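Skavgate Kitchen Set – data card and rules of use

Maintained by Mal-soon Jang and Euan Yule
Last revised 2019-09-10

What this is

Skavgate is a collection of simulated kitchen episodes for training and checking mobile arms on household tasks: opening drawers and doors, moving objects between surfaces, finding a way round furniture. There are 134 kitchen layouts, rendered from the robot's own viewpoint. No real kitchen was recorded.

This card is longer than the loader documentation. Most of the trouble we have had with the set came from what people claimed after using it, and very little came from the code.

What we don't believe

We don't believe a high score on Skavgate tells you that a robot is safe in a home. We have read drafts saying so, two of them written in our own group. A rendered drawer can't trap a finger unless somebody has modelled the finger, and we haven't. Contact forces in the simulator come from default settings that Jae-hoon Seok tuned until the drawers stopped shaking. That is a fair way to get drawers that don't shake. It is a poor basis for a force limit.

We are also wary of the word "compliant". Safety standards for robots cover machines, and the places and ways in which they are used. A dataset can't comply with them in any sense we can make out. Please don't write that your policy was "trained on standards-compliant data" and cite this card.

Rules for reporting results

1. State which version you used. Version 2 changed the handle friction, so its scores can't be put in the same table as earlier ones.
2. Report every attempt. If you dropped episodes because the physics blew up, give the number dropped and the test you used to drop them.
3. Keep the 14 held-out layouts held out. That includes looking at them to pick a camera height.
4. Count a collision as a collision even when the task was completed. The loader returns both values and they should be printed side by side.
5. Don't quote a speed without the joint limits that were in force at the time.
6. If you moved to a real arm, say who was in the room and who had a hand on the stop button.

Rule 4 gets the most complaints. The usual argument is that a light brush against a cabinet does no harm. Perhaps it doesn't, but the simulator is in no position to say what was light. Kyu-ri Tak went through the collision logs for the Juslow baseline and found brushes and hard knocks recorded with much the same numbers.

Surfaces and colours

Finishes are assigned partly at random, which is meant to stop a policy learning that all kitchens are white. Whether it helps on real cameras is an open question. We have seen no result that settles it, and the Alcantara comparison that people like to pass round changed the lighting as well as the finishes, so it can't tell you which of them mattered.

Random finishes also give you rooms that no fitter would sign off. Odd tiles turn up in walls and ceilings. We leave them in, and ask that you don't weed them out by hand before training unless you publish the list.

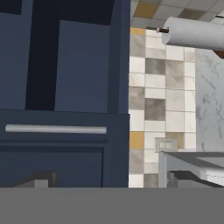
The same goes for viewpoints. Much of what a low or close camera sees is cabinet front, with little to show how far away anything is. Filters that throw out such views make the scores look better and make the set less use to anybody building a machine that has to work up against the furniture. If you must filter, run the full set as well and give both results.

Handles deserve a separate warning. Bar handles are common in the set. Knobs, finger pulls and push-to-open fronts are thin on the ground, and a policy that does well on the first kind has shown you nothing regarding the rest. Say "bar handles" if that is what you tested.

Known faults

– Paper towel rolls are rigid. They don't tear or unwind.
– Some door hinges allow a few degrees of travel past the stop. Woo-jin Moon has a patch, which has yet to be checked against the older episodes.
– Small objects on the floor may sink slightly into it after a reset.
– The Gakamix export drops collision labels without warning. Don't use it for anything covered by rule 4.

Changes and disputes

Send corrections to the maintainers with the episode number and the loader version. Claims that a rule is too strict will be read, and are more likely to get somewhere with logs attached. The rules are next due for review in January, and until then the wording above stands for all listed results.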